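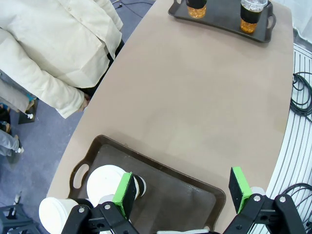
Catering and Refreshments in Meeting Rooms: Frequently Asked Questions

Grumwood Conference Center
Last updated: 26/01/2022

Who may order refreshments?
Any organization with a confirmed room booking may place an order. Orders are made through the Zustine booking page, under the reference number shown on your confirmation. Guests attending an event should speak to the organizer.

How much notice is required?
Cold and hot drinks must be ordered at least 2 working days before the event. Meals require 12 working days. During December the kitchen operates on reduced hours, and late orders are not accepted.

Is there a minimum or maximum order?
The minimum order for hot food is 30 persons. The Ocampo Room, our largest space, is licensed for 120 persons seated, and orders above that number cannot be served there. There is no minimum for drinks.

May we bring our own food and drink?
Packaged snacks and drinks in lidded cups are permitted in all rooms. Home-cooked food and alcohol are not permitted. Outside caterers must be approved in writing and must hold current insurance.

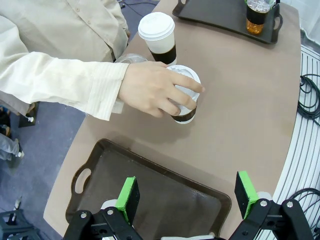

A lidded coffee cup with a sleeve.

Are special diets catered for?
Vegetarian, vegan and gluten-free meals are available from the standard menu. Please enter the number of each when you order. The kitchen handles nuts, milk and wheat daily and cannot guarantee that any dish is free from traces.

How do we change or cancel an order?
Changes may be made online until the notice period begins. After that time the full charge applies. If the Center closes a room, all refreshment charges are refunded to the original method of payment.

Who clears the room afterward?
Center staff collect trays and cups at the end of the booking. Organizers are asked to report spills promptly at the front desk. A cleaning charge may be made where carpets or furniture need special treatment.

Can refreshments be billed with overnight rooms?
Yes, where the rooms were reserved through our partner desk, Hotusa. A single invoice will be issued after the last night of the stay. Purchase order numbers must be supplied at the time of booking and cannot be added later.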